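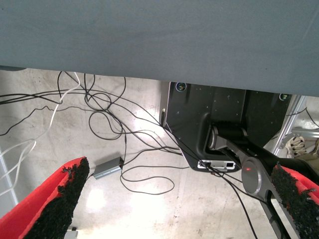 Workroom Floor and Bench Check -- Pineck Building, Ground Level

Walk the room before the morning start. Mark each line OK, Fix or N/A and leave a comment for anything that isn't OK.

1. Concrete floor, general condition
Fix. Light gray slab, scuffed and stained in places, with darker specks. Stains to be scrubbed at the next wet clean. No cracks found on the walk.

2. Glare
Fix. Bright patch of reflected light on the concrete. Lower the blind on the yard side and look again at 3 p.m.

3. Bench top, edge and underside
OK. Gray top, mottled finish. Edge felt by hand along its full length, no splinters or burrs.

4. Cables and plugs
Fix. Cable on the floor side of the bench needs a clip. Plugs are to be seated by hand -- do not pull on the cable to test them.

5. Grip pads
OK for now. Black pads are frayed at the edges. Replace when bare backing shows. Spares are in the Prins cabinet, second shelf.

6. Screw holes on base plate
OK. Checked with the short probe, none blocked.

7. Lenses
OK. Wipe with a dry cloth only.

8. Walkway to the Trernstead door
OK. Clear to full width. Keep it that way during deliveries.

9. Extinguisher and first aid box
Fix. Extinguisher tag is readable and in date. First aid box is short on small bandages -- reorder.

Items marked Fix stay on the sheet until the next check. Recheck due in February.

Recent items
Plekamitz stockroom: shelf and ladder check
Pineck loading bay: door and ramp check
Trernstead corridor lighting, comments
Wet clean schedule, ground level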